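Chore chart works for two days and then my 6 year old ignores it

Asked 2025-09-18 in Routines and Home Life – 282 views

We started a magnetic chore chart in August, before school began. It has feeding the cat, putting shoes in the bin, clearing the plate and making the bed. The first two days went great. Now she walks right past it. I remind her, she says okay, and nothing happens. I tried stickers and I tried a small allowance. Do I drop the chart or keep going? My husband thinks four chores is too many.

Answer 1

Your husband may be right. We cut ours to one chore for the first two weeks, and it was always tied to something that already happened. Plate goes to the sink, then dessert or bath or whatever comes next. After that we added the shoes.

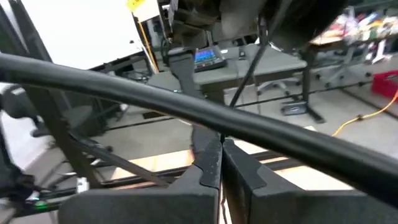 I would also drop the allowance for now. Ours got 80 cents a week and figured out pretty fast that she could live without 80 cents. What helped more was doing the chore next to her – I made my bed while she made hers. It was lumpy and I left it lumpy.

Move the chart too, if it's in the kitchen. We had ours on the fridge and it turned into wallpaper. By the front door was better.

Answer 2

We use the Modorora app on an old tablet. It plays a song when the chore is done. My son likes it but he's eight so I don't know about six.

Answer 3

Agree with the first answer about fewer chores. Keep the cat job yourself or check the bowl every time, a kid that age will forget and the cat can't wait. Making the bed can come later. Mine didn't do it without asking until second grade, and some mornings she still doesn't.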